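So the sweeping project is back on the table, literally. I put it aside in March when the shared workshop got too chilly to stand around in, and I kept telling myself I'd pick it up as soon as I had a free evening. Then I went down there "just to check a cable" and came home at midnight with my shoes still full of crumbs.

If you're new to the blog: I've got two arms bolted to a table at Wikanside (the workshop I pay 50 bucks a month for, best money I spend) and I'm trying to teach them to clean up after a messy eater. I call the whole thing Drekoleo, mostly because I had to type something into the project name box and it stuck. The control code is all mine, for better or worse. The planner on top of it is called Flirkero and it's at the stage where I'm scared to touch it.

The big headache lately has been the dustpan. I figured picking it up would be the hard part, but no, the gripper takes the handle just fine. What drove me nuts was getting the lip to sit flat on the mat. Tilt it a hair too far back and every crumb slides right under. Tilt it forward and the edge digs in and the whole arm starts shuddering, which sounds awful in a quiet room! I ended up redoing the wrist angle by hand, a tiny bit at a time, with a flashlight on the table so I could see the gap.
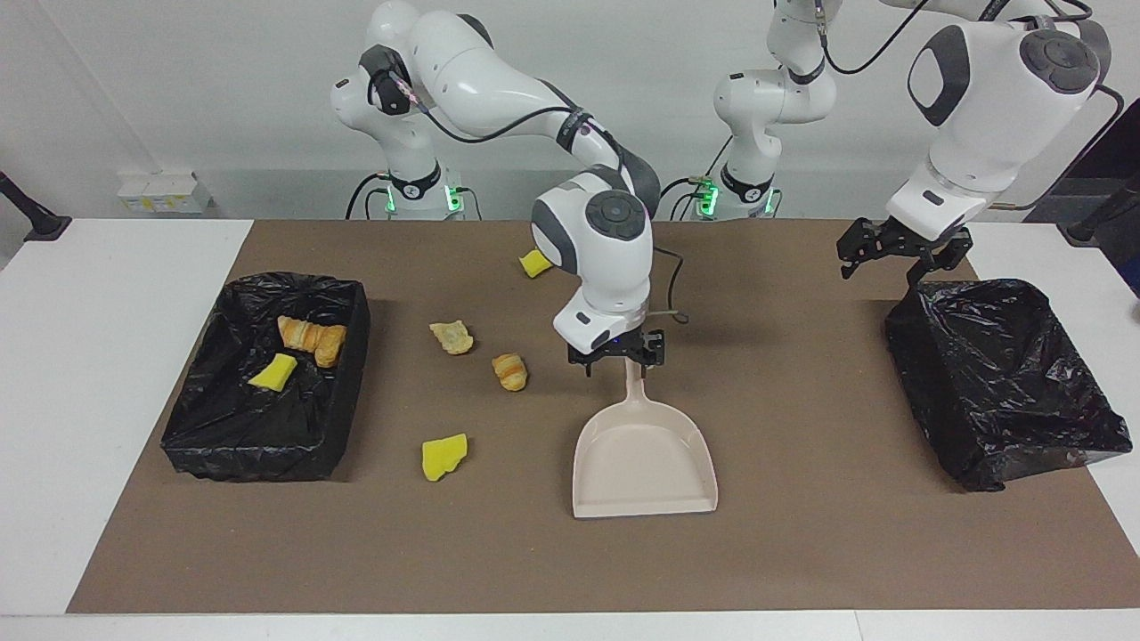
Croissants, by the way, are a terrible test material and I love them. They flake. You start a run with a few decent chunks and after a couple of tries there's pastry dust in places you'd never think to look. Sponge is much nicer to work with, it weighs nothing and it holds its shape, so I cut up a yellow one and mix the two. The arms have to cope with both anyway.

I've logged 300 tries so far on the dumping part, which is where the pan goes up over a bin and tips. Trash bags are sneaky. The plastic puffs up, or a fold catches the lip of the pan, and then the arm thinks it has hit something solid and stops dead. I folded the bags down over the rims as tight as I could, and I slowed the approach by 30 percent. It's better. It's still not something I'd leave alone while I go get coffee.

Next up is the handoff, where one arm holds the pan and the other does the pushing. I have a little brush for that, a Rotich one from the bargain shelf, and the handle is too fat for the fingers so I need to print some kind of sleeve for it first. I'm also out of filament. Of course I am.

Oh, and somebody asked in the comments if I'm keeping the old joint logs. Yes! All of them, 4,000 files in one folder with names like "test_new_new2". I'll sort them before I share anything, promise.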